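Nieto round mouse pad with wrist rest – 4 out of 5
Reviewed September 27, 2020

Quick one, lunch break almost over. Bought this to replace a flat square pad from Woradent that curled up at the corners. Eight bucks at the Hernmont outlet. Been using it daily since February.

Good stuff first. Wrist rest is soft, hasn't gone flat. Pad stays put on my desk even when I'm rushing. Round shape takes up less room then I expected, and my table has a curved edge so square pads always looked silly on it.
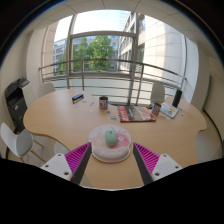 Pad and mint mouse on the beech table, stapler and mugs behind.

Colors are nice – white with pink and red splashes. White shows coffee though. Wiped it down with dish soap, came mostly clean, faint ring left on one side.

Bad stuff. Smelled like rubber for the first week. And it's small! If you fling your mouse across two screens you will run off the edge, I do it alot. For email and spreadsheets, fine.

Would buy again, maybe in a darker color.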